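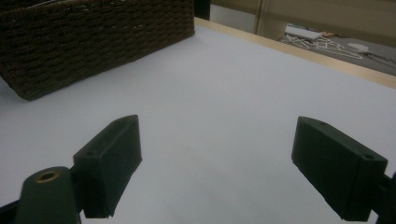 Progress report on the Alska hand-held gripper kit
Prepared for: Umesh Rathore, Grusico
Prepared by: Ayuba Sulemana
February 19, 2025

1. Purpose of the review

Grusico asked us in November to test the Alska kit before any larger order is made. The kit is offered for recording tasks by hand, so that the recordings can later be used to teach a robot arm. We have two kits on loan from the seller, Kyei, and I report on both of them together.

2. Work done in this period

We have now 1494 recordings stored and checked. The tasks are the ones agreed with you: taking cables out of a basket, putting them back, and moving the basket on the table. The cable tasks took more time than I planned. A cable is soft and changes its form at each attempt, so the person holding the gripper must learn a slow and regular movement. After the first 200 recordings we wrote a short guide for new operators, and the quality became more equal between persons.

The white table surface stays as our standard for all tasks. The dark green fingers are easy to find against it, which helps when we check the recordings one by one.
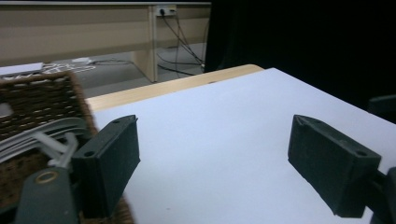 The basket remains the most difficult object for the kit. Its woven side gives a good hold when the fingers come from above, but the fingers are thick blocks and they do not enter well between the cables. I asked Kyei if a thinner pair can be supplied. They answered that one is in preparation – they did not give a date.

3. Remarks on the product

The assembly is simple and the instructions are clear, with one exception: the page about the finger screws shows an older version of the part. We lost half a day on this. The grip itself is comfortable for sessions of up to 100 recordings, after which our operators asked for a pause.

The software from Nastach, which comes with the kit, is less finished. It stopped two times during export and we had to repeat the work. No recording was lost. I have sent the error files to their support and wait for the reply.

4. Costs

The loan is free until the end of the review. We paid only for shipping and for one set of spare screws, and both are inside the approved budget.

5. Next steps

We will repeat the cable tasks with the thinner fingers if they arrive in time. If not, I propose to finish with the present ones and to write this limit in the final report. I also need your decision on the software license – the trial version ends before the review does, and Nastach asks for an answer two weeks in advance.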